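Phones Off the Dinner Table: A Skeptic's Gallery
Posted in September, from the kitchen in Curndale

My sister-in-law swears by the phone-free table. So does the man at the gym, and so does the leaflet that came through the door from something called the Furkness Evening Plan, which wants everyone in the house to charge up by late afternoon, put the phone away at the meal and feel the benefit in 30 days. I have my doubts about anything that promises a benefit by a fixed date. Still, I read the whole thing, and I have been trying to work out which parts of it make sense and which parts are there to fill the leaflet.

Start with charging, as the plan does. The claim is that people reach for a phone at the table because the battery is low and they're anxious about it. I have never met such a person. Everyone I know reaches for it when the conversation gets to mortgages.

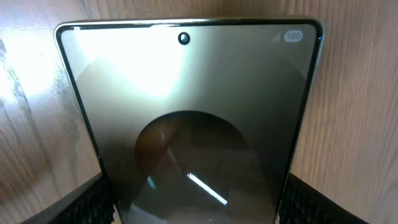
A full battery, if anything, makes it worse. With 20 percent left you at least think twice before looking up the name of an actor. With plenty in hand there's no brake on you at all, and the leaflet has no answer to that. It moves straight on to a paragraph about breathing.

The second stage is face up or face down. The plan is firmly for face down, on the grounds that a dark screen facing you is still "an invitation." I tried both for 2 weeks and could not tell the difference, apart from the grit. Face down on a wood table, every crumb you missed with the cloth ends up under the glass. Face up, you get the ceiling light in your eyes when you lean over for the salt. Pick your annoyance.
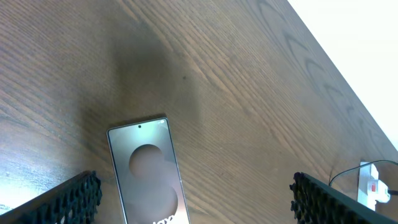 Wood is kinder to a phone than the tile counter we had in Rindville, I'll give it that. It shows everything, though. Grain hides a scratch in the middle of the day and then the sun comes in low and there it all is, glare and smears and the arc of last night's glass. I wipe ours with a barely damp cloth and dry it right after, along the grain. There are products for this. I bought one called Kamath, a cream in a flat tin, and after a month I'm not convinced it does more than smell of oranges.

The third stage is the one people get dreamy about, the clear table. No phone, no mail, no bowl of keys. The leaflet uses the word "calm" so often that I stopped noticing it. My own experience is that a clear stretch of wood in a family kitchen lasts until someone comes in with a bag. Then it's a shelf again. I don't think that's a moral failing – it's a flat surface at a handy height, and that is what people do with them. 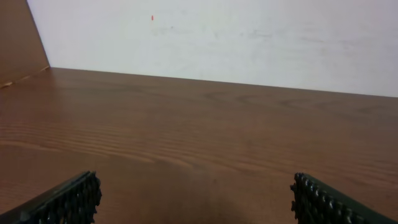
Orsolya Borbély wrote in to say I'm being unfair to the clear table. We've kept ours bare since spring, she says, and the trick is a second surface by the door, even a narrow one, so that the bags have somewhere to go first. It won't stop the mail, she adds, but the mail was never the problem in our house, the phones were, and they go on the second surface too.

Fine. A second surface I can believe in. It's a practical idea and it costs very little, which may be why it isn't in the leaflet. I'd only ask what the second surface looks like by Thursday.

The last stage is handing over. One phone, passed across the table so everybody can see the same photo, is allowed under the plan as "shared looking." Two phones, each person on their own, is not. I can see what they're getting at. I can also see how it goes in practice, with the thing tilted so that only one person gets a proper view, the other one saying hang on, let me see, and a thumb landing on the lock screen wallpaper or calling somebody in Ohio. My own camera roll stands at 1,241 pictures and I would not wish it on a guest.

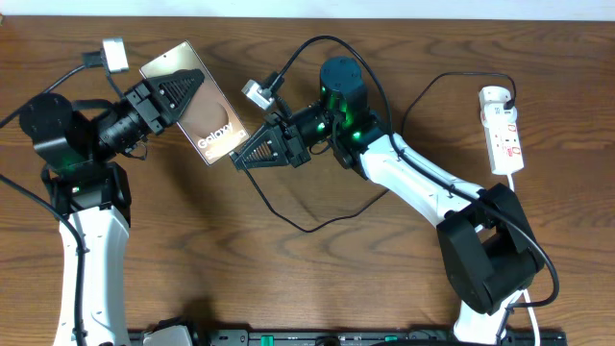 Boris Petkov disagrees, and at some length. Passing one phone around is the only part of the plan his family kept, he writes, and they got round the tilting by laying it flat in the middle and having everyone lean in. He also says the cream in the tin is a waste of money and that a drop of dish soap in warm water does the same job on wood, provided you don't leave it standing.

I'll try the dish soap.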